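Listes > Vie associative Perron > Archives > Buvette et stocks

Objet : Re: inventaire de la réserve
Date : 22/1/26

Bonjour à toutes et à tous,

Je réponds au message d'octobre, que je remets dessous pour ceux qui ne l'ont plus.

> La réserve de Perron déborde. Avant de repasser commande chez Prinlow,
> il faudrait savoir ce qu'on a. Quelqu'un peut-il aussi vérifier
> si le tarif Dandia est toujours valable pour les gobelets ?
> Et que fait-on des fonds de cartons de la fête ?

Le tarif Dandia n'est plus valable. Le nouveau démarre à 500 gobelets, livraison en sus. Il nous en reste assez pour le printemps, je propose d'attendre.

Pour le reste, j'ai repris le cahier par rubrique.

1. Boissons. Le cahier indique 121 bouteilles, petits formats compris. Les petites bouteilles de Coca-Cola à bouchon rouge sont à ranger à part des grandes, le prix de vente n'est pas le même.

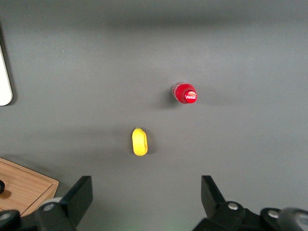 2. Épicerie et emballages. Le café est à écouler avant l'été. Les cartons imprimés, comme celui à bande écossaise rouge et bas blanc, vont sur l'étagère du fond - pas par terre, le sol prend l'humidité en hiver. Les sacs en papier restent dans l'armoire. 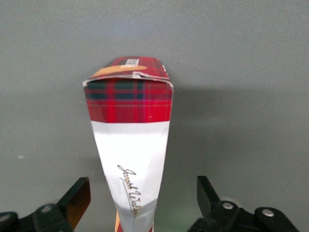
Côté Prinlow, la dernière facture comporte une erreur de 23 euros en notre défaveur. J'ai écrit, l'avoir doit arriver avec la prochaine commande. Si vous passez par leur dépôt de Trernirley, demandez-le au comptoir et gardez le papier.

3. Fonds de cartons. Ce qui est entamé part à la prochaine soirée jeux, à prix libre. Le reste attend la fête.

La clé est toujours au même endroit. Merci de noter les sorties dans le cahier le jour même, avec la quantité - la page de décembre est illisible et j'ai dû laisser deux lignes en blanc.

Je passe la commande à la fin du mois, dites-moi avant s'il manque quelque chose.

Bonne journée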